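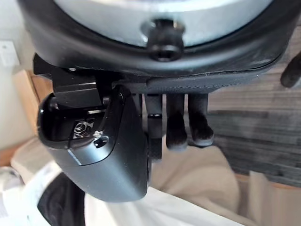
Would I still buy it if I only needed to pick up boxes? A reader called Bimulia sent me that after the first part of this review, and went on to say that a plain two-finger gripper had done every job on their bench for years, at a fraction of the cost and with far fewer screws to lose. It's a fair point, and I have tried to keep it in mind in what follows.

The hand is the Porkix, the five-finger model in black, and I have been comparing it with the Wosico parallel gripper that I reviewed in February. Both were run on the same arm, with a small camera fixed at the wrist and the same controller.

Fitting

The Porkix took me most of an afternoon to fit. The Wosico goes on in ten minutes. The trouble is the bolts at the wrist, which are ordinary socket heads but sit close to the housing, so a standard hex key only gets a short turn at a time. A ball-end key helps. The manual has 2 pages on mounting and they cover the cable side well, but they leave out the tightening order. I went round in a cross pattern, a bit at a time, and had no trouble after that.

The camera was harder to place. With the Wosico you see both jaws and whatever is between them. With a full hand, the thumb takes up a great deal of the view and hides part of the fingers behind it. I tried 2 positions for the camera and kept the one that showed all the fingertips when the hand was open. Small items still vanish behind the thumb as it closes. If your software depends on the wrist view, plan for a second camera off to one side.

Picking things up

I ran 2000 grasps on each, spread over a week, using cloths, boxes, pens, cups and some awkward kitchen bits. The Wosico was better on boxes and pens. It is quicker to close and it goes to the same place every time.

The Porkix was better on cloth and on anything round. It gathers a folded towel well, where the Wosico tends to pinch one layer and leave the rest behind. It dropped or missed 352 items in all, and a large share of those were pens lying flat. Thin things on a hard table are its weak spot. The fingertips arrive at slightly different heights and one of them pushes the pen away.

Wear and upkeep

The shell marks easily. Knocks and scratches show up pale against the black, and lint sticks to the textured parts. None of it affects the grip, but if you are showing the hand to customers you will want to wipe it down first. I would also check the thumb fixings every few days. Mine worked loose once, and the first sign was a small click when closing.

Spares come through Koutsoukos, who answered my email the next morning. Fingers are sold singly, and so is the thumb.

Verdict

For boxes and other regular shapes, get the Wosico, or any decent parallel gripper, and put the money you save towards a better camera. For laundry, soft goods or mixed household items, the Porkix is worth the extra setting up - but allow a day for it. I am keeping it on the arm for now and will report back on the thumb screws.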